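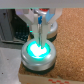
D. Herstead

I get asked at least once a month when a machine is going to do the dishes. My answer in the spring was ten years. After spending most of September reading about grippers and talking to people who use them, I'm sticking with it, but I'd now split the question up.

Getting two fingers down into the mouth of a round metal container is a good small test. There's a shiny rim, and a green glow in the middle so bright that the fingertips wash out against it. The cork underneath is all speckles. A person would do it while talking to someone across the room. A machine has to work out where the rim is and how far down to go, and polished metal is hard for a lot of cameras. Highlights move when the arm moves.

At work we make fittings for shop displays, and Butitz has been trying to sell us an arm for the packing bench. Their demo put 60 parts in trays without dropping one. Then I asked them to tip the parts out in a heap and do it again. It managed 3 before it stopped and waited for help. The salesman was decent about it and said heaps were next year's problem. Our packers deal with heaps all day.

So for the shop floor I'd say yes, if you bring the part to the same place every time, and if someone is willing to build the fixture that does that. The fixture is a cost people leave out. We got a quote for one and it was more than I pay for my car.

The house is worse. Nothing in my kitchen is in the same place twice. I own a robot vacuum, an Entili, and it does fine on the hall floor and gets stuck on the bath mat. It cleans for 88 minutes on a charge and I spend a few minutes first picking up socks and cords. I still like it. I wouldn't say it does the floors, though – it does the easy part of the floors.

Laundry I have given up thinking about. Wiping a counter seems closer. Loading a dishwasher might be closer than that, as long as the plates are plain and you don't mind it being slow. I'd be happy with slow. If it took 60 minutes while I was asleep I wouldn't care at all.

What I'd like to see from the companies is the same job done on a bad day, with the lights wrong and something shiny in the way, and the failures left in. I'd learn more from that than from another tray of parts.

Butitz is coming back with a different gripper after the holidays. I've started saving a box of our worst parts for them.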